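Informe de avance a la Fundación Lambrakis
Proyecto Plolis: recogida de demostraciones para el aprendizaje de tareas domésticas
04/04/2024

Estimada Ayten Özkan:

Le enviamos el segundo informe del proyecto Plolis, y lo hacemos con muchas ganas, porque este periodo ha sido el más productivo desde que empezamos. El corpus cuenta ya con 2,123 demostraciones teleoperadas y revisadas, frente a las 1,000 que figuraban como objetivo intermedio en el convenio. Todas se han grabado en la cocina de juguete del laboratorio y todas llevan su instrucción escrita en español, su registro de posiciones articulares y una etiqueta de resultado.

La ampliación del catálogo de tareas era lo que más nos ilusionaba. En noviembre trabajábamos casi exclusivamente con tareas de coger y soltar sobre la encimera. Ahora tenemos 18 tareas, repartidas entre la zona de cocción, el fregadero y el microondas, y varias de ellas encadenan dos pasos (por ejemplo, sacar un bloque de la olla y llevarlo al fregadero). Estas secuencias cuestan más de teleoperar y producen más intentos fallidos, pero son justo las que pedía el equipo de entrenamiento.

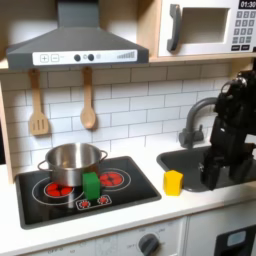 Las instrucciones escritas han sido el gran trabajo de este periodo. Debashish Siddiqui coordinó la redacción y propuso que cada tarea tuviera variantes que nombraran el mismo objeto de maneras distintas: por su color, por su posición o por lo que tiene al lado. El bloque amarillo, cuando está en la encimera al borde del fregadero, puede pedirse como «el bloque amarillo», «el bloque que está junto al fregadero» o «el que no está en la placa», siempre que el verde siga de pie delante de la olla. Con esa disposición las tres frases llevan al mismo sitio; en cuanto se mueve un bloque, alguna deja de valer y hay que reescribirla. Preparamos una plantilla para que quien graba compruebe las frases antes de cada episodio, y las correcciones posteriores han bajado muchísimo.

También hemos cambiado la forma de variar las posiciones iniciales. Antes cada operador colocaba los objetos a su gusto y, al repasar los datos, vimos que todos tendíamos a dejarlos en la parte cómoda de la encimera. Ahora un pequeño programa, Troner, sortea la colocación antes de cada episodio e incluye zonas difíciles: el fondo de la placa, la esquina del fregadero o el hueco estrecho entre la olla y la pared. Los primeros días fueron lentos y hubo alguna protesta, todo hay que decirlo, pero la variedad que vemos ahora en los datos compensa de sobra.

Los intentos fallidos se conservan. En la primera fase los borrábamos y ahora nos arrepentimos, porque el modelo que entrena Justetti aprovecha bien los episodios en los que la pinza resbala y el operador corrige el agarre. Los guardamos en una partición aparte, con una nota breve sobre el tipo de fallo.

Dificultades. El acero pulido de la olla refleja el entorno y confunde la estimación de profundidad, sobre todo cuando el objeto buscado queda dentro. Estamos probando una iluminación más difusa y esperamos tener una comparación seria en el próximo informe. Además, el fregadero obliga al brazo a bajar cerca del grifo, lo que ha provocado varias paradas de seguridad. Hemos reducido la velocidad máxima en esa zona y revisado los límites articulares. Los episodios salen algo más largos, y Justetti ha confirmado que no supone un problema para el entrenamiento.

Presupuesto. El gasto se mantiene dentro de lo previsto. La partida de almacenamiento va por delante del calendario a causa de los episodios fallidos conservados, y proponemos cubrir la diferencia con lo que no se ha usado en desplazamientos. Adjuntamos el detalle en el anexo económico y agradeceríamos su visto bueno por escrito.

Próximo periodo. Queremos incorporar 3 operadores nuevos, con una semana de formación cada uno, y empezar con las tareas de abrir y cerrar. Nos gustaría mucho que viniera a una sesión de grabación y que probara usted misma la teleoperación. Díganos qué fechas le convienen y reservamos el laboratorio.

Un cordial saludo,
El equipo del proyecto Plolis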